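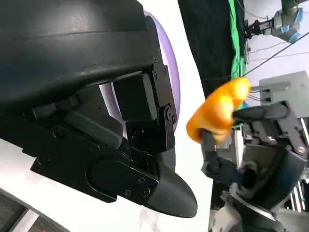

Figure 5. Wrist camera view. Gripper fingertip at left; orange object held by the second hand.

5.2 Setting up the wrist view for handover

This section covers the self-mask, the object segmenter and the handover trigger in Felus. Complete the hand-eye calibration in 5.1 first. The steps apply to one receiving gripper and one presenting hand.

1. Open Perception > Wrist View and select the receiving arm. The live view must include the gripper fingertip.

2. Click Build Self-Mask. Felus projects the gripper model into the view and marks every pixel it covers. In Figure 5 the mask must include the black housing, the plates below it and the full length of the fingertip.

3. Set Mask Margin to 11 pixels. Increase it if the outline of the fingertip shows up as an obstacle in the planner.

4. Close the presenting hand on the object and click Segment. The object and the fingers holding it must get separate labels. Glossy surfaces can split into two regions where the highlights are – if this happens, turn on Merge Adjacent and segment again.

5. Assign the label "held" to the object and "keep-out" to the presenting hand. Grasp candidates that touch a keep-out region are discarded.

6. Under Scene Filter, set the far limit so that background equipment and curtains are dropped from the point cloud. Cables near the object must stay in.

7. Set Handover Timeout to 3000 ms and Pose Buffer to 200 frames, then click Apply.

CAUTION: Do not enable motion while the self-mask is stale. Rebuild it after any change to the fingertip or camera mount.

NOTE: Eneo controllers publish joint states under a different namespace. Enter the prefix in Settings > Topics before step 2, or the mask will stay at the home pose.

If no grasp candidates appear, see 5.4, Planner Messages.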